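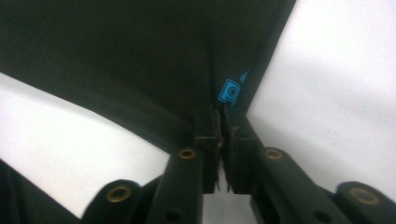 # Tillmont Folding Notes

Folding instructions, measurements and written logs for everyday cloth: T-shirts, tea towels, pillowcases, napkins, aprons and the odd drawstring bag. If you have ever wanted to know exactly how a shirt gets from a heap to a neat rectangle, step by step and corner by corner, you are in the right place and we are very glad you came!

Last updated: September 26, 2021

## What is in the collection

There are 1,067 fold logs. Each log is a plain text file that follows one item from the moment it lands on the table to the moment it goes on the pile. A log says what the cloth was, how it started out (heaped, draped, half folded, inside out), which part was picked up first, where it was laid, and how the finished fold measured up.

The logs cover 6 item types:

| Folder | Item | Notes |
|---|---|---|
| shirts/ | T-shirts, short and long sleeve | The biggest folder and the most fun |
| towels/ | Tea towels and hand towels | Start here if you are new |
| cases/ | Pillowcases | Envelope and plain openings |
| napkins/ | Cloth napkins | Square only for now |
| aprons/ | Bib aprons | Long ties, see Known problems |
| bags/ | Drawstring bags | Added in July |

Dark cloth gets its own tag, `dark`, and so do printed items (`print`). We love the dark printed ones. A bright logo on a black or charcoal shirt is a terrific landmark: you can tell front from back right away, and when part of the print disappears under a fold you know quite well how far the cloth has gone over. On a plain black shirt you are stuck with hems and seams, and under flat light even those can be hard to find.

## Why we wrote all this down

Folding guides mostly show a shirt that is already flat. Ours never are! They come out of the basket twisted, with one sleeve pulled through and the hem rolled up, and getting to flat takes longer than the fold itself. So the first half of every log is about the untangling, and that is the part we hear about most from people who use the notes.

The first batch was written at the Rudley laundry room on one long white table. The second came from the Velel workshop, where the table is lower and the shirts are mostly giveaway shirts with big prints on them. You can tell the two apart by the file prefix (`rud_` or `vel_`).

## How a log is laid out

Every file uses the same headings in the same order:

```
item: t-shirt, short sleeve
color: charcoal
tags: dark, print
start: heaped, front side up
first grip: hem corner
moves:
 1. lift hem corner, let the body hang
 2. lay down, hem toward you
 3. smooth from collar to hem
 4. left side in to the middle
 5. sleeve back on itself
 6. same on the right
 7. hem up to collar
end: rectangle, print hidden
flatness: 90
redo: no
```

`start` and `end` are free text. `first grip` comes from a fixed list in `terms.md`, so you can search on it. `flatness` is a score out of 100, given by eye and by hand, and there is a page in `docs/` with worked cases for the people who score.

`redo` is yes if the folder gave up and shook the item out again. Please don't filter these out without reading a few. They are great! A good third attempt at a slippery pillowcase teaches you more than a whole page of perfect napkins.

## The corner words

These gave us the most trouble, so they get their own section.

- **Corner**: where two edges meet on the cloth itself. A T-shirt body has two at the hem.
- **Point**: any place where the cloth narrows because it is being held or has bunched up. A point may or may not be a corner, and if you can't tell which, write point.
- **Crease**: a line left in the cloth, wanted or unwanted.
- **Fold**: a line you made on purpose.
- **Hem**: the stitched edge, usually a little thicker than the rest. Run a finger along it and you will find the corner.

Early logs used "corner" for all kinds of things. We went back over the shirts folder and fixed it. The towels folder is still mixed.

## Getting started

1. Download the folder you want, or take the whole set. It is all text and it is small.
2. Read `terms.md`. It takes five minutes.
3. Open any file in `towels/` and follow it with a real towel in your hands.
4. Move on to `shirts/`, tag `print`, when you feel ready.

Step 3 really does help. Reading "left side in to the middle" is one thing, and doing it while the right side slides off the table is another.

## Table setup

A plain, pale surface is best for dark cloth, and the edges are so much easier to follow. For white napkins we put down the Domański mat, a dark green felt pad, which also keeps them from skating around. Leave 50 cm clear on either side of the item so that sleeves have somewhere to go.

Lint happens. Wipe the table between dark items and light ones, and always before the napkins.

## Picking up: short version

Pinch close to the edge and take as little cloth as you can while still holding it. A big handful drags the layer underneath along with it, and then you have two problems. With a shirt that has landed in a heap, look for the hem first, because it is the longest straight stitched line and it leads you to both corners. Collars are tempting but they twist.

Lift slowly. Let the weight of the cloth do the straightening, then lay it down from the bottom edge so it rolls out flat in front of you. If a long fold stays down the middle, smooth it from the center outward with an open hand. Pulling on the far edge only moves the fold somewhere else.

## Known problems

- Apron ties are described in every possible way. We would welcome a better scheme.
- `flatness` scores in the `vel_` files run a bit generous.
- Color names are whatever the writer chose. Charcoal, dark gray, washed black and "off black" may well be the same shirt.
- Inside-out shirts are tagged only from July onward.
- A few bag logs stop before the drawstring is tucked. Those were written before we had decided where it should go.

## Adding your own logs

Yes, please! Copy `blank.txt`, fill it in, and send it along with a line about your table and your light. Write down what you did, including the clumsy bits. Don't tidy up the moves afterward. If you used a word that isn't in `terms.md`, tell us what you meant by it and we may well add it.

We would especially love fitted sheets. We know. Send them anyway.

## Use and credit

Free to use, copy and change for any purpose. If you print the logs for a class or a work room, a mention of the Tillmont Folding Notes is appreciated.

---

**Comments (4)**

**hemline_hal:** Used the towels folder with my after-school group and they had a ball. Could the napkin logs get a triangle fold some day?

**sockdrawer:** The point/corner thing cleared up an argument in our house. Is a sleeve end an edge or a hem? I'd say hem.

**tillmont notes:** @sockdrawer Hem! It's stitched. Adding that to terms.md tonight, thank you.

**bluebasket:** Tried the hem-first pickup on a pile of black work shirts and I'm a convert. The ones with a print on the chest went twice as fast as the plain ones. Sending you logs for both.

Contact: use the message form on the Tillmont project page | © 2021 Tillmont Folding Notes | Back to top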